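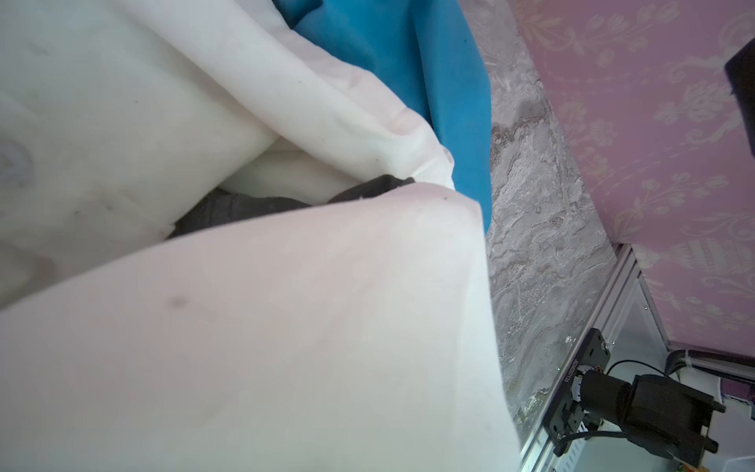 White on top, with charcoal and blue pieces from the same pile.

Storura Everyday Cloth, White

We've been folding, washing and generally living with the white Storura cloth for a good while now, and it's still the one we reach for first. It's a big, soft, plain square with enough body to roll up at the edge and stay rolled, and it drapes in those fat, rounded folds that make you want to leave it in a heap on the table just to look at it. (We do. Often.)

People buy it for all sorts of things. It goes over rising dough, under a dish rack, across a picnic basket, around a loaf on its way to somebody's house. Margareta Surdu in our sewing room cuts hers in half and hems the raw side for hand towels, and she says the needle goes through it like butter, even at the corners where the layers stack up. Haris uses one to wrap glassware when we pack orders, and then it goes straight back in the wash with everything else.

Will it mark? Yes, it's a white cloth! Rings from a cup or a jar, a gray smudge, a few dark specks that came off something else in the basket – all of that shows on white, and you'll see it sooner than you would on a colored cloth. We like that, to be fair. You know exactly what needs soaking. Fatemeh Taheri rubs a little plain dish soap into the spot, leaves it for 20 minutes, then washes as usual. Old marks may need a second go, and some of them simply settle in and become part of the cloth.

One thing to watch: fuzzy dark fabrics. Charcoal is lovely next to white on a table and a nuisance next to white in a washing machine, so please sort them before you start. The blue is a bright turquoise sort of shade and should have its first couple of washes on its own too.

Washing and drying
Warm wash, ordinary detergent, no fabric softener (it coats the fibers and the cloth stops soaking things up). Tumble dry on low or hang it. It wrinkles, and the wrinkles are fine ones that mostly shake out if you catch it while it's damp. Iron it if you enjoy ironing.

Details
Color: white. Also made in charcoal and blue
Edges: hemmed on all sides
Sold in: packs of 2
Wash before first use: yes, please
Item number: 2000

Ordering
Packs go out from our Ngau workroom folded flat and tied with cotton tape. If you'd like one white and one blue in the same pack, write it in the order note and Lenuța Bălan will make it up for you. Mixed packs with charcoal are fine as well, and she puts a sheet of paper between the two so they don't shed on each other on the way.

Cloths can come back unwashed if they aren't what you had in mind. Once they've been through the machine they're yours, and we hope you'll get as fond of them as we are – the softness really does get better after the first few washes!

Page updated May 13, 2020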